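About Orinwood

Orinwood is a small site about political merchandise – the caps, badges, tea towels, mugs and rosettes that campaigns sell or hand out, and the mistakes that get printed on them. We write about where these things come from, what they say and what happens when they say it wrong.

Jarlath Carroll started it as a newsletter with 18 readers, most of them badge collectors. It became a website in December and has been updated every Wednesday since.

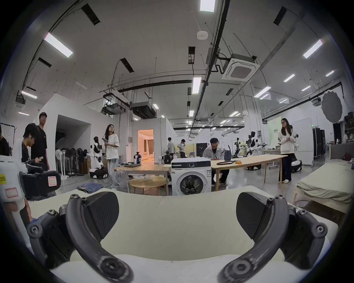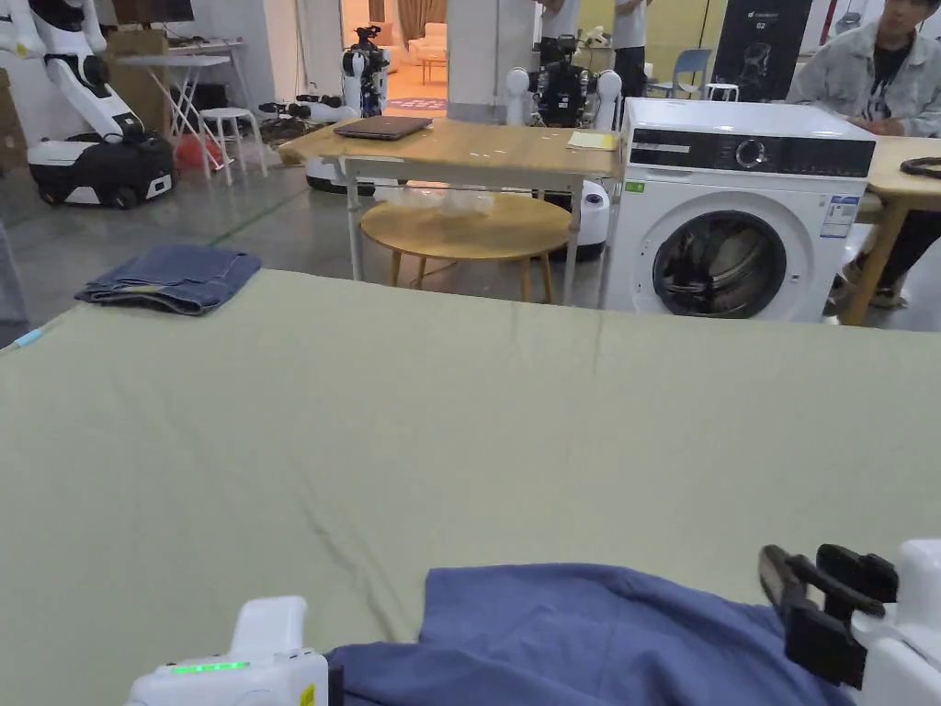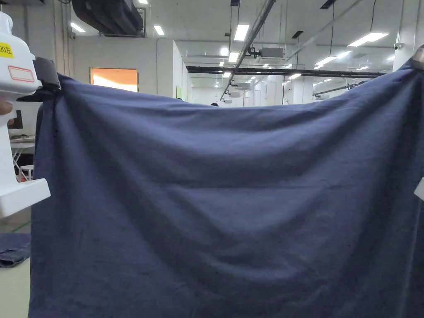
Kibet Koech wrote to us after the rosette series to say that we were too hard on the printers, and that most of the spelling mistakes he had seen were already there in the artwork the campaign sent over. We now ask both sides before we publish – the campaign office and the supplier – and give each of them 2 working days to reply.

What we cover

Our archive holds 395 items, sorted by type and by the year of the election. Local contests are included. The longest entry is on the Likmont council by-election, where 4 candidates ordered the same slogan from the same shop.

We don't sell merchandise and we don't value it. If you want to know what a badge is worth, an auction house will be more use to you.

How we are paid for

Readers' subscriptions cover the hosting and some of the writing. We take no money from parties, candidates or campaign suppliers. Narnon, our parent company, has no say in what we publish.

Corrections

We get things wrong too. Send the page title and the error to the corrections desk, and the change will be noted at the foot of the article.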